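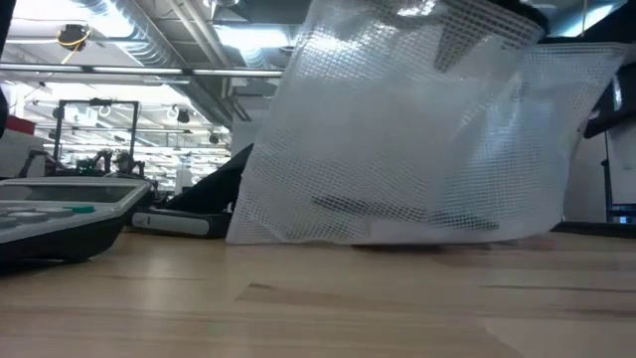 What time does the memorial service for the old choirmaster start, and can anyone turn up?
Eleven o'clock at the parish hall, and anyone can come, though family get the front rows.

vestrymouse
Thanks. The notice in the Kurnavov Courier said ten, then eleven, then "after prayers". I was going to pack sandwiches.

Solteo_Sid
They printed 1,150 orders of service. The hall seats 200. Someone is feeling hopeful.

pewpolish
He taught half the town to sing, Sid. Badly, in my case, but he tried.

Solteo_Sid
I'm not knocking him. I'm knocking the printing bill.

tahmineh_n
Tahmineh Naseri here, I'm doing the second reading. The extra copies are going to the school and the two chapels he played for. The burial is private, please don't follow the cars.

vestrymouse
Understood. Is the bishop speaking? Last time he did, my parking ran out.

tahmineh_n
He has been given five minutes.

pewpolish
He was given five minutes last time as well. 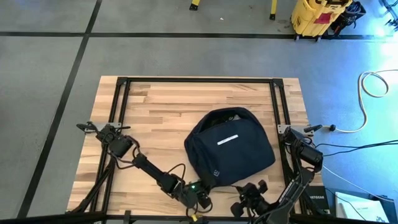
Hymns: the list so far

hobnail
Why is there nothing in the old tongue? He'd have hated that.

pewpolish
He picked them himself and left a note. No requests, no guitars.

hobnail
I still say the note is wrong.

Solteo_Sid
You can raise it with him in due course.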